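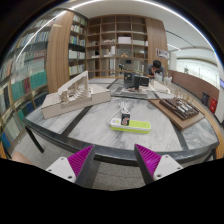
*The model table, with the power strip between the beige model and the brown one.*

# Model table – notes for the Drerkora studio

These notes cover the architectural models kept on the marble-patterned table in room 519, and the small items that end up among them. Last checked in October by Mimoza Perić.

## What stays on the table

- **Sloping model** – left side, angular base, stepped pieces around a dark opening. Lift it by the base only.
- **Dark brown model** – right side, on its own wooden board. Move the board and model together.
- **Black and gray model** – middle of the table, with small red pieces at the foot of the blocks. Do not wipe near these.
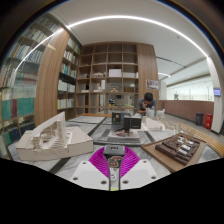 The low white model next to it dents easily, so leave a gap when you put anything back. The thin tree-like pieces are left alone when dusting.

## What gets cleared

Power strips, cables and adapters go to the Riteck shelf. Coil the cable before putting a strip away.

## Contacts

Repairs: Edem Quartey. Moving a model to another room takes 2 people – ask Charoen Chaimongkol first.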